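Search Grullora Stories

The Long Way to a Folded Shirt

Laundry is a wonderful subject for anyone who loves hard problems. A shirt has no fixed shape. Pick it up by the shoulder and it becomes one thing, pick it up by the hem and it becomes another, and a robot that did fine with coffee mugs suddenly has no idea where to begin.

Houda Ashour has spent most of the winter on exactly this. She runs home collection for Yurt, a project that wants to teach a pair of robot arms to tidy clothes, and her plan is delightfully simple: put the grippers in people's hands, go to their bedrooms, and record them doing the chore. The goal for the first round is 3000 short recordings. When I caught up with her in January she had 522 she was happy to keep.

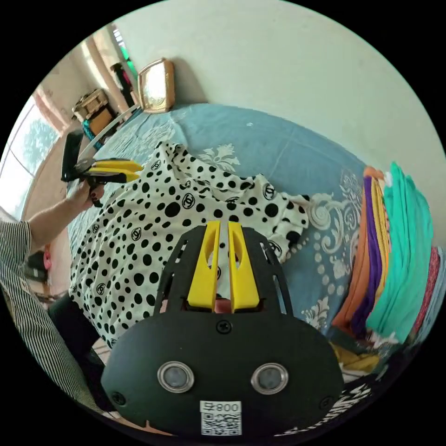 "I used to bring my own T-shirts, all gray, all the same size," Ashour told me, laughing. "The model got very good at gray T-shirts!" Now she asks people to use whatever they own, on whatever bed they sleep in. Prints, ruffles, slippery linings, a flowered bedspread that swallows the edge of a sleeve – she wants all of it, the messier the better.

Working with two yellow fingers instead of a whole hand takes some getting used to. I tried it myself and spent my first few minutes chasing a collar across a mattress (I lost). Then something clicks, and you start pinching a corner, lifting, letting the cloth hang so you can see which way it wants to fall. Those little pauses are gold to Ashour. She keeps the fumbles too, as long as the person recovers, so that the system can learn how to get out of trouble.

Every recording is watched by 2 reviewers at the Gestcombe office, who mark where each grasp begins and ends. They argue a lot, happily, over when a sleeve counts as flat.

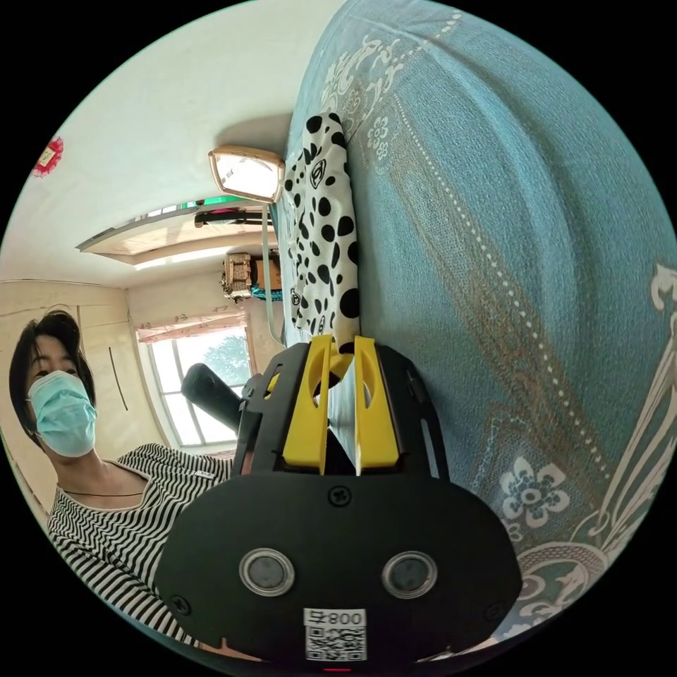

Why not just film people folding with their bare hands?

A human hand does things a two-fingered gripper can't copy, so with the same tool on both sides, each recorded move is one the robot has a fair chance of repeating.

Ashour's next stop is fitted sheets. She sounded thrilled.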